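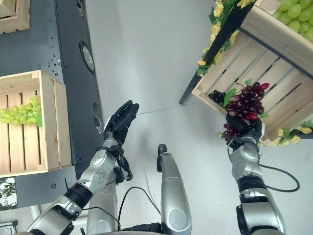

Vol. 3, p. 12

Culgate Ring Listings — README

Hi, and thanks for opening this file before the spreadsheet. I'm the person who typed most of it up, so if something looks off it's probably my fault, and I'd love to hear from you.

What you've got is a table of 2119 listings for secondhand and antique rings, copied out of old dealer catalogs and shop cards. Most are engagement rings and wedding bands, with a good helping of signet rings, mourning rings and those chunky cocktail rings from the fifties that I can't stop looking at. One row is one listing. If the same ring was offered twice (it happens a lot, dealers get stubborn), it gets two rows and a shared number in the column called same_ring.

Where it came from

The bulk is from Brestero, a shop that put out a printed list every season and kept its own copies in a filing cabinet. Brigitta Wieser let me sit in the back room with a laptop and go through the lot. The rest is from Janjua, who sold mostly by mail and wrote much longer descriptions — sometimes a whole paragraph on the engraving inside one band. You'll spot the difference right away. A Brestero line might read "18k, three stones, sl. worn," and that's all you get.

Both shops said yes to the text being shared. Customer names, prices paid and anything written in the margins stayed behind. Asking prices are in.

The files

rings.csv is the main table.
stones.csv has one row per stone type per ring, so a sapphire with a diamond border shows up twice.
terms.txt is my list of trade words and how I spelled them.
fixes.txt is the running list of corrections, newest at the top.

The columns people ask about

ring_id is just a number. It doesn't mean anything, and the order is the order I opened the folders in.

source is either brestero or janjua, lowercase.

era_as_written is what the dealer called it. Please, please don't treat this as a date! "Georgian" in particular gets thrown at anything with a closed back. There's a second column, era_checked, filled in by Nusrat Soomro, who knows far more about settings than I do. She only did the ones where the description gave her enough to go on, so there are plenty of blanks. A blank means she didn't give an opinion.

metal is cleaned up. "Yel. gold," "Y/G" and "yellow gold" all became yellow gold. If the dealer wrote just "gold," I left it as gold. White gold and platinum get mixed up in the older Brestero lists, and I haven't tried to sort that out.

cut is the stone cut in the dealer's words with the spelling tidied. Old mine and old European are kept apart whenever the listing keeps them apart. Some listings just say "old cut," so that's a value too.

carat_total is a number when there's a number. If the listing said "approx." there's a y in the carat_approx column next to it. I went back and forth on this and ended up wishing I'd done it from day one, since I had to reopen three whole folders to add it.

size is US ring size. Janjua used British letters for a stretch, and those are converted, with the original letter kept in size_original in case you don't trust my chart.

price is the asking price, no adjustment for inflation or anything else. Don't compare across years without doing some homework.

condition is free text. I tried to make it a neat little scale and gave up. "Honest wear" and "some wear" and "nicely worn" might all be the same thing or they might not, and I wasn't going to be the one to decide.

Things that are wrong or missing

There are 52 listings where I couldn't read part of the card. Those have [?] in the text at the spot where I got stuck. If you know the trade and can guess from context, send me your guess and the ring_id.

Opals are a mess. Doublets, triplets and solid opals are only told apart if the dealer bothered to say so.

No lab reports, no hallmark readings beyond what's in the listing, and nobody has had these rings on a bench for this project. Everything here is what a seller said about something they wanted to sell — keep that in mind before you build a price guide on it.

There are also no bracelets, brooches or earrings, even when they were sold as a set with the ring. I kept the ring and wrote "part of set" in the notes column.

Using it

Go ahead and use it for research, teaching, your own curiosity, whatever you like. If you publish something, call it the Culgate Ring Listings and say which version you had (the version is on the first line of fixes.txt). Jisemton is the little script I used for splitting up the longer paragraphs. It's in the tools folder, it isn't pretty, and it falls over if you feed it curly quotes.

One small request: don't resell the text as shop copy. A couple of those Janjua paragraphs are really lovely, and I'd hate to see one stuck on a ring it wasn't written for.

Updates

The next batch should go up in July, mostly signet rings, plus a stack of Brestero supplements Brigitta found behind a drawer. Nusrat has promised to look at the mourning rings again, so expect changes in era_checked. The ring_id numbers won't change between versions, so your joins are safe.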